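Why Does Paper Drink? A Project on Water, Fibers and Tissue
Final report, 8 December 2024

Our topic started with spilled tea. Someone dropped a napkin on it, the tea climbed right up the folded corner, and we all wanted to know how a liquid gets to go uphill without being pushed. We had planned to do something on bridges. Bridges lost!

Background

Paper is a mat of plant fibers, mostly cellulose, and water loves to stick to cellulose. Between the fibers there are tiny gaps, and when water sticks to the walls of a small enough gap it pulls itself along. That is capillary action, the same thing that draws wax up a candle wick. In a narrow gap the pull is strong compared with the weight of the water, so it can rise a good way before gravity stops it.

Tissue has a second trick, called creping. The wet sheet is dried on a big heated cylinder and then scraped off with a blade, which crumples it into very fine ridges. If you hold a tissue up to a lamp and tilt it, you can see them. The ridges make the sheet thick and stretchy for its weight, and they leave more room for water. We spent a whole lunch break doing nothing but pulling tissues one way and then the other to feel the difference (one way stretches, the other hardly gives at all).

Then there is the fiber itself. Softwood trees like pine and spruce give long fibers, good for strength. Hardwoods like eucalyptus give short ones, good for softness. Makers blend the two depending on what the paper is for. Paper towels usually get a wet-strength resin as well, and that keeps them in one piece in the sink. Toilet paper is made to do the opposite.
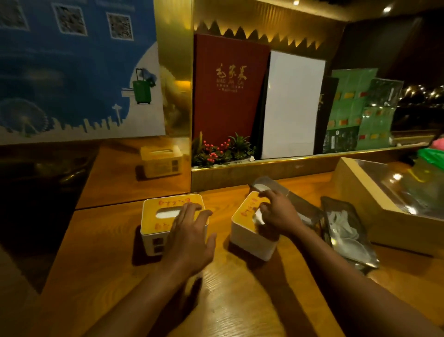
Wellington Cordeiro asked at our first presentation whether a softer tissue always soaks up more water, and if it doesn't, what softness is good for. We loved this question and ended up changing our plan for it. Softness depends a lot on the surface of the sheet, and soaking depends on the spaces inside, so there is no rule that the two have to go together. We added a touch test to the wicking test so we could compare them.

What we did

We picked two tissues, Nollo and Zundale, and two papers to set against them, Falcão kitchen towel and Onder writing paper. Everything was cut into strips the same width, with the long side running along the stretchy direction. Each strip hung from a ruler with its bottom end just touching water tinted with food coloring. We marked how high the color got while a partner called out the time. All together we tested 468 strips, and the classroom sinks were blue until the end of term.

For the touch test, classmates closed their eyes, rubbed each paper between finger and thumb, and put them in order from roughest to softest.

What we found

Falcão was the fastest climber by far. You could watch the blue line race up at the start and then get slower and slower, which fits what the textbook says: the farther the water has gone, the more drag there is behind it. When we plotted height against the square root of time, the points fell close to a straight line for most of the run. That was the best moment of the project, and yes, we cheered in the library.

Nollo came out softest in the touch test but was beaten by Zundale in the wicking test. Onder barely moved. Writing paper is treated with sizing so that ink won't spread, and the sizing keeps water out of the gaps as well.

We also ran a small side test with strips cut the other way, across the stretchy direction. In both tissues the water climbed more slowly. Our guess is that more of the fibers line up in the direction the sheet travels through the machine, so water going that way has an easier path.
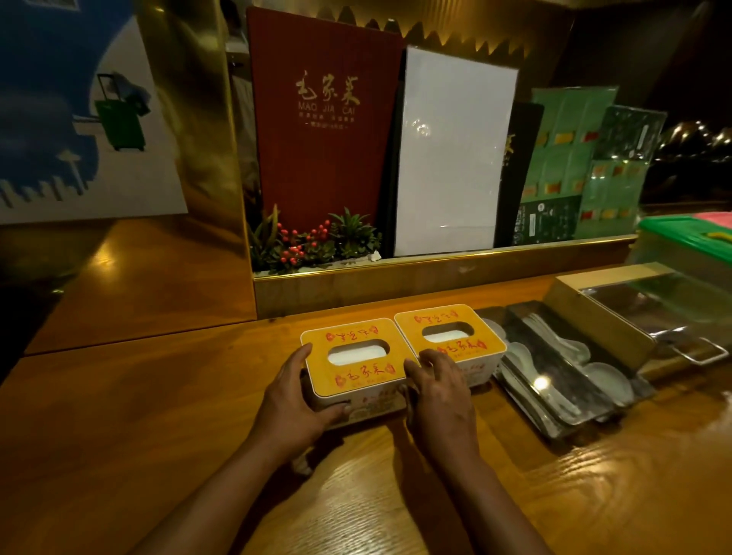
A comment on our draft said that room humidity could have changed the results, and that paper stored in a damp cupboard may not act like paper from a fresh pack. That is fair. We did not measure humidity. Our strips all sat on the same shelf overnight, but some had been cut up to six days before others.

Things we would change

Use a video with a clock in view so no one has to shout times. Weigh the strips before and after, to get the amount of water as well as the height. Cover the water dish with a lid that has a slot in it, to cut down on evaporation.

We would also like to try fabric. Cotton is nearly all cellulose too, and an old T-shirt cut into strips would be an easy place to start. The school science fair is in June, and the T-shirts are already in the lab drawer.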